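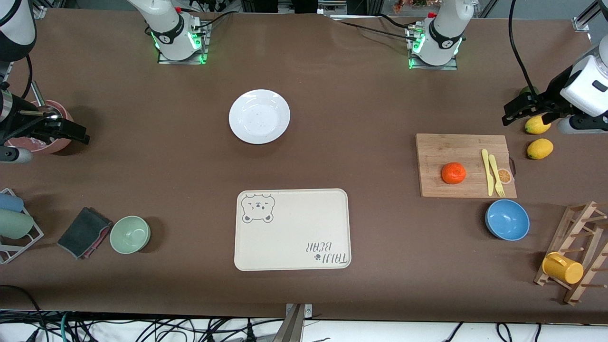 Groen mixing bowl set, four months in

I bought the set of 4 bowls in February to replace some glass ones that had gotten too heavy for me to lift down. I paid extra for the lids and have used them maybe twice.

The largest bowl holds enough dough for 2 loaves. The rim is wide and easy to grip, and the base stays put when I whisk one-handed. The smallest is too shallow for beating eggs -- they end up on the counter.

Tomato sauce left a faint ring that took more than 19 washes to fade. Kristine Ocampo has the older Milard set and reports the same thing with curry.

The lids are tight at first. Run them under warm water.

I would buy the bowls again, without the lids.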